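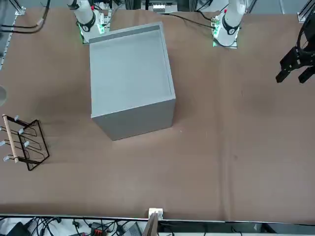
Far too dark on the spine, Risstead wrote back this morning, and could we please try the title in the paler ink before going any further?

December, 4 pm. Tried it. It's gorgeous! The Flostotier cover has been through five proofs now and this is the first one where the title reads from across the room (the old blue just sank into the Courtois stock, lovely as that paper is).

Page count settled at 124, so the spine is a hair thinner than on Inari and the lettering has to come down a size. Checked on a dummy, still perfectly readable. 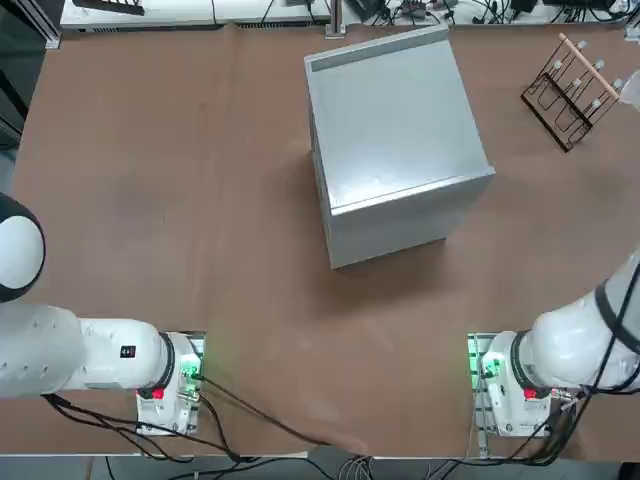
Grey box and wire rack on the table.

To do: send the new proof to Risstead tonight, reset the back cover blurb (there's a widow in the last paragraph, grr), and ask for a price on 300 with flaps. I so want flaps. Nearly five weeks to press if they say yes.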